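Handheld gripper data for bedding tasks: does changing the room help more than more demos?
Started by durnden_lab

We've been training a policy to pick up and fold small cloths, all from demonstrations recorded with a hand-held gripper. Bahman Kordestani in our group wanted to test whether moving between homes matters more than piling up demos in one bedroom. So we trained two policies on the same number of demos. Set A came from a single bedroom, set B from 18 different ones.

In a flat neither had been recorded in, A got the cloth off the bed in 2 of 6 tries. B got 5 of 6. Folding was poor for both.

kestrel_m
Six tries is very few. I wouldn't put that in a paper.

durnden_lab
Agreed, and it isn't in one. More runs are planned for February.

Adville_Tom
Who recorded the demos? If set B also had more people in it, you've changed two things at once. We had that problem with the Jidness set. Half of what we put down to the rooms was down to how fast people moved.

durnden_lab
Same two people for both sets, Bahman and me. I did more of A than he did, so it's a fair point. I'll split the results by person.

saeed.mohammadi
I don't agree that the room is the main thing. In our tests the surface under the cloth mattered far more. A thin cloth on a hard table and the same cloth on a thick duvet are different jobs, because the fingers sink in and bring up both layers. Did set A have a duvet in it?

durnden_lab
No, a flat sheet. B had both.

saeed.mohammadi
Then I'd say you've measured duvets. Run A again with a duvet in the same room before you say anything about homes.

kestrel_m
Saeed is right on that one. Cheap to check as well.

Adville_Tom
Not fully convinced. Lighting changes a lot from one bedroom to the next, and the Fallahi camera settings we tried handled bright doorways badly. I'd keep both explanations open.

durnden_lab
OK, A with a duvet goes first, then the split by person. Adding a still so you can see the sort of surface we mean.

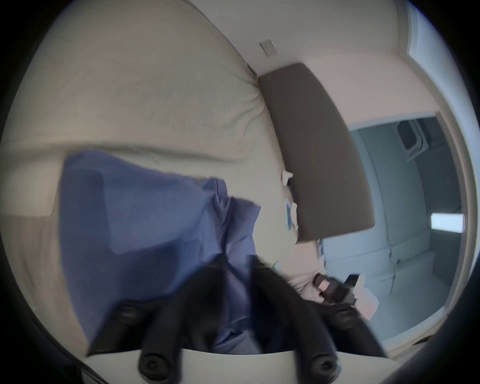 Blue cloth on a beige duvet, seen from the gripper camera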